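Proltwood Bin Picking Data: Frequently Asked Questions
For operators, annotators and teams requesting episodes

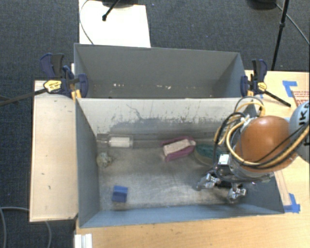

Rimantas Toom asks why the operators can't simply run the same clean pick over and over until the count is reached. A set built that way trains a policy that handles one approach angle and fails on the others. The questions below come mostly from new operators and from the groups that train on the data.

What counts as one episode?
An episode begins when the operator presses the start pedal and ends when the arm is back at its home pose. It covers one attempt to move one object from one bin to the other. If the operator drops the object and picks it up again without going home, it is still one episode.

How many episodes are in the current release?
The February release was planned at 1000 episodes. After review, 895 were kept. The remainder are stored separately with a reason code and can be requested.

Why were episodes removed?
The most common code is a timing gap between the joint log and the video. Next is a wrong start state, meaning the arm was not at home when recording began. Slow or clumsy picks are not grounds for removal.

Are failed picks kept?
Yes. A failed pick is labeled as failed and stays in the set. Teams that train by plain imitation usually filter these out. Teams that train a success detector need them.

Which objects are used?
The pool holds 17 objects. It includes a clear bottle, a small blue block and several items with folded or rounded shapes. Operators draw a subset for each session from the session sheet. Do not add items from outside the pool, even for practice, while the recorder is armed.

How should objects be placed at the start?
Tip them in from the tray and leave them where they land. Do not stand them up or space them out. An object lying against a wall is a valid start. An object on top of the divider is not, and should be pushed back in before the pedal is pressed.

Does the operator choose which object to pick?
No. The prompt on the Irkard console names the target. If the target can't be reached, press Skip. A skip is logged and does not count against the operator.

What is recorded?
Joint positions, gripper opening, gripper command, the fixed camera video and the text prompt. Motor current is recorded but was not calibrated for this release. Treat it as a relative signal only.

Is the operator's input stored, or only the resulting motion?
Both. The commanded pose and the measured pose are stored in separate fields. They differ by a short lag, which is largest during fast moves across the divider. Most users train on the commanded pose.

What happens if a bin moves?
The bins are clamped where they meet. If one shifts anyway, stop and discard the open episode. Realign the bins, run the alignment check from the console menu and note the time in the session log. Episodes recorded before the shift are still valid if the check before them passed.

Should scratched or worn bins be replaced?
Only if a crack or a raised edge could catch the gripper. Surface wear is left alone. Changing a bin partway through a release requires a new setup number.

How long is a session?
Each session has 4 blocks with a break after each. Operators who notice they are repeating the same approach should end the block early and say so in the log.

Can an operator correct a label after the session?
Within the same shift, yes, from the review screen. After that the label is locked and a change has to go through the annotation queue.

Can this data be combined with the Brøndum set?
With care. The Brøndum set uses a different gripper scale, with zero as fully open. Here zero is fully closed. Convert before mixing. The Rerier loader does this if the source field is filled in, and does nothing if it is blank.

How is the test split chosen?
By session, never by single episode. Episodes from one session share lighting and starting layouts, and splitting them gives scores that are too high.

Last revised Tue 26 November. Questions not covered here go in the request form under "Data, other."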